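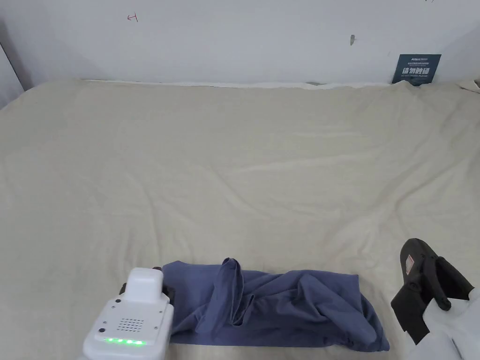
Two hand-held grippers and a bundled blue garment on a bed.

Search this site
Go
Advanced search

Heltlow Cloth Handling Project

The Heltlow Cloth Handling Project is a student project in robotics at Durnard College. It is run by the college robotics club and can also be taken for credit as part of the second-year automation course. Students in the project work on the handling of soft household items, mainly shirts, towels and pillowcases, using pairs of hand-held grippers. The recordings they make are used to train and test small robot arm programs written by other students in the same course.

The project takes its name from the Heltlow building, where the club has its workshop. In student publications it is often shortened to "Heltlow Cloth" or just "Cloth."

Background

The robotics club at Durnard was set up as a competition club and for its first years built wheeled robots for regional maze and line-following events. Interest in household tasks came from a term paper by Lingyun Tang, then a second-year student, who compared several ways of picking up a towel from a flat surface. The paper argued that most of the club's failed attempts came from the choice of grasp point, and that the motors and the jaws had been blamed too often.

Janka Vlček, who teaches the automation course, offered Tang the use of a spare room and a share of the course budget for the following term. The first group began work in April with borrowed equipment. Its members tried a fixed arm at first and gave it up after a few weeks in favor of grippers carried in the hand, which let them work on a full-size bed without moving the arm's base.

Organization

In its most recent year the project had 33 students. They are divided into groups, each responsible for one kind of item. Shirts are considered the hardest and are normally given to students who have already completed a term. Vlček supervises the work and grades the written reports. Day-to-day planning is left to a student coordinator, a post first held by Tang.

Students who join through the club alone do not receive a grade, but they follow the same schedule and hand in the same logs.

Method

A session is carried out by one student holding a gripper in each hand. The item is placed on a made bed and left in whatever shape it falls. The student then tries to bring it to a set goal, such as spread flat, folded in half, or folded to a size that fits a shelf. The item may be touched only with the gripper jaws. A session lasts 15 minutes, including the time needed to reset the cloth between attempts.

The work is divided into four basic actions: pinch, lift, drag and release. A pinch is a grasp on a single fold or edge of the cloth. It is the first action taught, and new students practice it with one hand before going on to work with both.

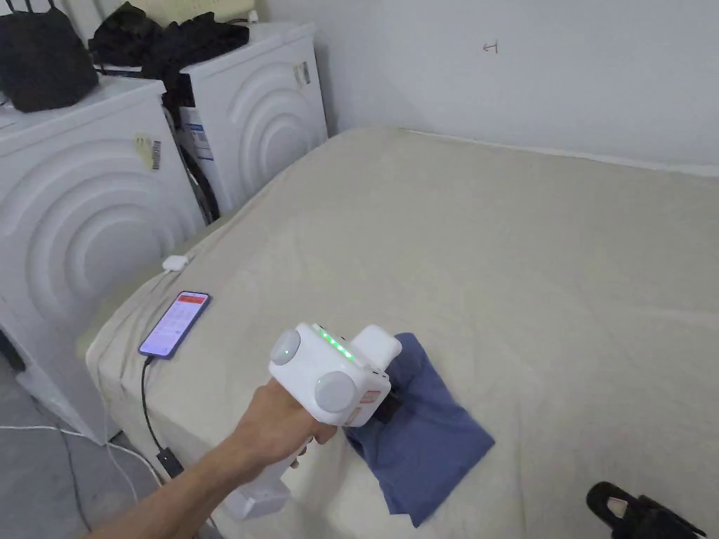
Pinching a fold of cloth with a gripper held in the right hand.

Each attempt is entered in a log with the item, the goal, the starting shape and the result. Results are given as complete, partial or abandoned. A partial result counts in full toward a student's required number of attempts – a rule brought in after early groups were found to be choosing easy starting shapes.

Sessions are held on beds, tables and sofas. Beds make up the larger part of the record. The course handbook notes that a fitted sheet can be pinched by mistake along with the item, and asks students to log this as a separate kind of error. It also recommends an item of a different color from the sheet, so that edges can be told apart more easily when the recordings are reviewed.

Two-handed work

The second half of the course deals with using both grippers together. Common exercises include holding one corner still while the other gripper draws the opposite corner across, and lifting two corners at once to shake out a twist. Reports from the project describe hand-to-hand transfer, in which one gripper passes an edge to the other above the bed, as the exercise with the highest rate of abandoned attempts. 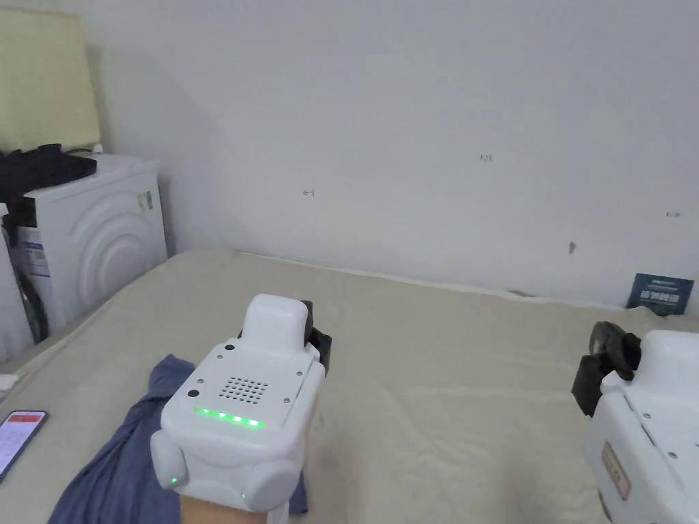

Both grippers raised over the bed, with the cloth lying to the left.

The order of steps in a shirt fold was a matter of some disagreement between groups. One method, known in the club as the Awwad fold, starts with the sleeves. The other starts by folding the shirt lengthwise and deals with the sleeves last. Both are accepted in graded work, and the log has a field for recording which was used.

Open day and fold-off

At the end of each year the project holds an open day at which groups show their work. The main event is a timed contest called the fold-off. Teams of two take turns with the grippers and are scored on the finished size of the item and the number of times it has to be picked up again. In the last contest 16 teams took part. The winning team receives the Hillo Cup, a plastic laundry basket with the names of past winners written on the rim in marker.

Records

The project keeps its logs and recordings on a college server. The collection from the most recent year holds 236 sessions. Students of the college may use it for course work – outside requests go through the automation course office. An index arranged by item and goal was begun by Tang and is kept up by the current coordinator. Sessions from the first term are not included in the index, as they were logged on paper and used a different set of result terms.

See also

Durnard College robotics club
Hillo Cup
List of student projects at Durnard College

Last updated 11/06/2018

Contact | Copyright Durnard College | Back to top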